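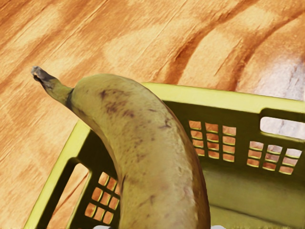 Grostero 과일 피킹 시뮬레이션 팩, 3주 써 본 솔직 후기

제품 구분: 로봇 조작 학습용 시뮬레이션 에셋 + 작업 환경
제작: Folturov
구성: 작업 환경 3종, 물체 186개, 시연 에피소드 2,260개
납품 형식: 내려받기 (실물 배송 없음)

안녕하세요! 저희 연구실에서 그리퍼 제어를 맡고 있는 사람입니다. 집기 과제용 환경을 매번 손으로 만들다가 지쳐서 Grostero 팩을 들였는데요, 주변에서 하도 물어보셔서 아예 글로 정리해 둡니다. 길어요, 커피 한 잔 들고 오세요 :)

설치부터 말씀드리면 생각보다 싱거웠어요. 토요일 오전에 받아서 점심 먹기 전에 첫 에피소드를 돌렸거든요. 다만 설정 파일의 경로 이름이 예전 버전 그대로인 곳이 있어서 거기서 좀 헤맸습니다. 설명서 뒤쪽 부록에 수정법이 있으니 부록부터 펴 보세요.

제가 제일 많이 쓴 건 바나나와 바구니 환경이에요. 손목 시점으로 보면 과일이 화면을 거의 다 차지하는데, 저는 이게 참 마음에 들더라고요. 실제 손목 카메라로 작업할 때도 물체가 이렇게 코앞에 있잖아요. 멀리서 예쁘게 잡은 화면으로만 학습시켰다가 실기에서 고생한 적이 있는 분이라면 무슨 말인지 아실 거예요. 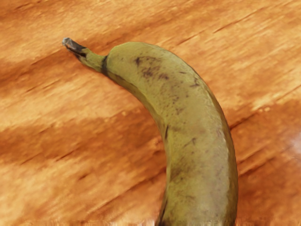
나무 바닥 위에 놓인 바나나. 꼭지 쪽 갈색 반점까지 표현되어 있습니다.

껍질 표현은 기대 이상이었어요. 꼭지 끝은 거무스름하게 말라 있고, 어깨 부분에는 반점이 모여 있고, 몸통에는 흐릿한 얼룩도 있어요. 완벽하게 샛노란 장난감 바나나가 아니라서 좋았습니다. 반면에 바닥 나뭇결은 좀 뭉개져 보여요. 붓으로 쓱 문지른 느낌이랄까요? 그림자도 바나나 밑에서는 뚜렷하게 안 보이고요. 저는 바닥 텍스처를 어차피 무작위로 바꿔 가며 학습시켜서 괜찮았는데, 그대로 쓰실 분은 미리 알고 계시면 좋겠어요.

바구니는 작은 네모 구멍이 격자로 난 플라스틱 바구니이고 손잡이 구멍도 따로 뚫려 있어요. 구멍 사이로 바닥 나무색이 비치는데, 분할 모델을 같이 돌리는 저한테는 이 부분이 은근히 좋은 연습 거리였습니다. 처음엔 경계가 자꾸 튀어서 애먹었지만요!

충돌 모델은 기본값과 정밀값 중에 고를 수 있어요. 정밀값은 확실히 느려집니다. 저는 학습은 기본값으로 돌리고 평가할 때만 정밀값으로 바꿔요. 같은 연구실의 Eimear Ní Bhriain 님은 처음부터 끝까지 정밀값만 고집하시는데, 그 대신 밤새 돌려 놓고 퇴근하시더라고요.

가격은 연구실 단위 라이선스 648유로입니다. 개인이 사기에는 부담스럽죠. 저는 물체를 하나씩 만들던 시간을 생각하면 납득이 됐지만, 과일 몇 개만 필요하시면 Jeva 체험판으로 충분할 수도 있어요. 체험판에도 바나나는 들어 있습니다.

아쉬운 점도 적을게요. 에피소드 검색 기능이 약해요. 물체 이름으로는 찾아지는데 자세나 시작 위치로는 못 걸러요. 그래서 저는 따로 스크립트를 짜서 씁니다. 그리고 물체 익은 정도를 슬라이더로 조절하고 싶은데 아직 안 돼요. 문의했더니 Folturov의 Bríd Ní Chonaill 님이 4월 업데이트 후보에 올려 두겠다고 답을 주셨어요. 답장은 빨라서 좋았습니다.

추천하는 분: 손목 카메라 기반 집기 과제를 하는 연구실, 수업용 환경이 급한 분
다시 생각해 보실 분: 바닥이나 배경의 사실감이 중요한 분, 변형되는 물체가 필요한 분

제가 쓰는 검색 스크립트가 필요하시면 댓글 남겨 주세요. 주석이 엉망이라 조금만 치우고 올릴게요!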